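# Can you really recycle a paper cup?

People say it all the time: "It's paper, so it goes in the paper bin." It sounds sensible. You should still be a bit suspicious of it, and by the end of this page I hope you will be.

Start with a plain sheet of paper. Paper is made from tiny threads of plant, called fibres, which mostly come from trees. When old paper goes to a paper mill it is stirred into a great deal of water until it falls apart into a sort of grey porridge. The porridge is spread flat, squeezed and dried, and out comes new paper. So far, so good.

Now try this at home. Put a scrap of plain paper in a bowl of water and leave it for 20 minutes. Rub it between your fingers. It goes soft and starts to come apart. Then pour some water into a paper cup and leave that for 20 minutes too. Has it leaked? Probably not. Odd, for something that is "just paper".

The answer is on the inside. Most paper cups have a very thin lining, and very often that lining is plastic. It keeps your drink in the cup and off your knees. It also keeps water away from the fibres, so at the mill the cup doesn't want to turn into porridge. Some mills have machines that can peel the two apart. Plenty don't.

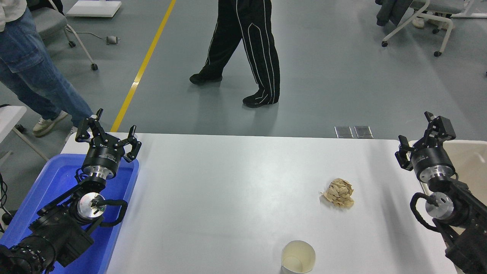
What about a sheet of paper that has been screwed up into a ball? Lots of people will tell you that crumpled paper can't be recycled. I don't believe everything I'm told, so I asked why not, and I didn't get a very good answer. Creases don't hurt the fibres much. A ball of brown paper will go to porridge just as a flat sheet does.

There is a better test, called the scrunch test. Squash the paper in your fist and let go. If it stays squashed, it is probably ordinary paper. If it springs open again, it may have plastic or foil in it, like some shiny wrapping paper. Notice that I said "probably". The test is handy, but it can be fooled, and it is no use at all for greasy paper. Grease is a nuisance at the mill whether the paper scrunches or not.

Surachet Wannasri, aged 10, wrote to ask: "If a bin is blue, does that mean it's for paper?"

Not always! In one town blue means paper, and in the next town it might mean bottles and tins. A colour is only a colour until somebody puts a label on it. Read the label, and if there isn't one, ask a grown-up to look up the rules for where you live.

And be careful with the words printed on packets. "Recyclable" means that it could be recycled somewhere. Whether it will be, in your street, is a different question.

**Something to try:** pick 4 bits of packaging from your kitchen. Guess which bin each one belongs in, then check your guesses against your council's list. I got one wrong. It was the till receipt.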